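3.2 Equipment sizing and budget

Arm purchases were deferred until reach and payload had been checked in simulation. The shelf-picking task set the limits: the arm must pass an open door and work between two fixed shelves with its gripper pointing down (Figure 4).

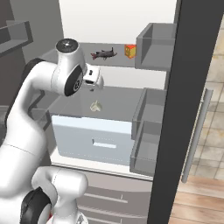

Figure 4. Simulated refrigerator task, gripper above the middle shelf.

Two vendors, Monow and Kocsis, quoted on the resulting specification. We ran 263 simulated trials per candidate arm and dropped any model that needed a moving base. Spare fingers and mounting plates were budgeted at $2000 per station. Lead time was fixed at 60 days in both quotes, so it did not affect the ranking. Service costs were entered separately, following Solís and Bangash, and are reported in Section 3.3.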